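A small company that makes practice pads for people learning to suture is moving to a bigger workroom, and it will open its doors to students two evenings a month once the move is done.

Pistus has been molding and selling the pads for six years out of a rented unit behind a print shop in Frade. The new space is two streets over, in a former shoe warehouse with 2430 square feet of floor, nearly double what the company has now. The lease was signed in June and the molding tables went in last month.

Seon-mi Sung, who started the business after working as a surgical nurse, said the old unit had run out of shelf space a long time ago.

"We were curing pads on top of the filing cabinets," she said. "You would go to look up an invoice and have to move a tray first."

The company sells to nursing programs, veterinary schools, and residents who want something to practice on at home. It shipped 4000 pads last year, most of them the standard flat model, which comes with no cuts in it so that the learner or the instructor can make them. A second model, called the Doto, comes with the incisions already made. A third is curved, for people who have become comfortable on a flat surface and want to try closing a wound on something more like a shoulder or a thigh.

The curved pad has been the hardest to get right, Sung said. The top layer has to give a little when the needle goes in, and it has to hold the stitch when the thread is pulled tight. Early batches tore at the edges of the cut. The shop changed to a softer middle layer and a mesh underneath, and returns dropped enough that the curved pad went back in the catalog last winter.

Prices will stay the same through the end of the year. The flat pad is $20 and the curved one is $34. Schools ordering by the case get a discount, and that will not change either.

The open evenings will run from 6 to 9 p.m. There will be eight stations, each with a clamp-on lamp, a pad, and a basic set of hand instruments. Students bring their own thread or buy it at the front counter. There is no charge to use a station, though the company asks people to sign up ahead of time by phone.

Sung said the idea came from customers who stopped by to pick up orders and ended up staying to try a pad at the packing table. Several of them were in their first year and had only a few hours of lab time each term.

"They want to do the same stitch over and over until it stops looking bad," she said. "It is hard to do that when there are people waiting for your seat."

Two instructors from the nursing program at Cisolen College have agreed to come to the first four sessions. They will show simple interrupted stitches and the vertical mattress stitch, and will look over work for anyone who wants it checked. The evenings do not count toward course credit.

Used pads can be left at the shop. The company trims out the worn sections and sells the rest at a lower price as scrap for knot tying, where the condition of the surface does not matter much. It has also started taking back pads from schools that pay their own shipping. 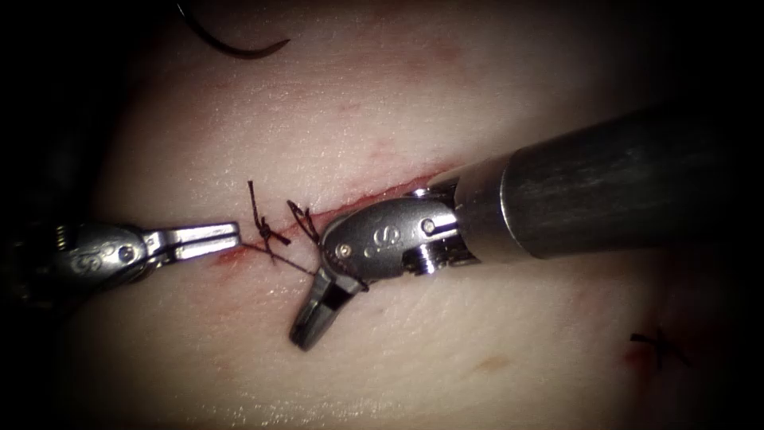 FRADE, August - A linear incision with a reddish cut line is one of the patterns learners will find at the new workroom, along with a curved cut and a star-shaped one that is meant for people further along in their training. The straight cut is where most beginners start, Sung said. It gives them two edges to bring together and leaves the question of corners for later.

Red coloring is a common request from schools. Instructors have told the company that a cut that stands out from the pad around it is easier to see from the second row during a demonstration. Some buyers prefer a plain pad and order it that way - both versions cost the same.

The old unit will stay open for order pickup until the end of the month. After that, all pickups move to the warehouse, where the entrance is on the alley side next to the loading door. Parking is free in the lot across the street after 5 p.m.

Pistus has four employees and plans to hire two more, one for molding and one for packing. Applications are being taken at the front counter. The molding job includes training, and no medical background is needed for either position.

The first open evening is planned for next month, after the lamps are wired and the city has finished its inspection of the back exit. Sign-up for the stations begins once that date is set.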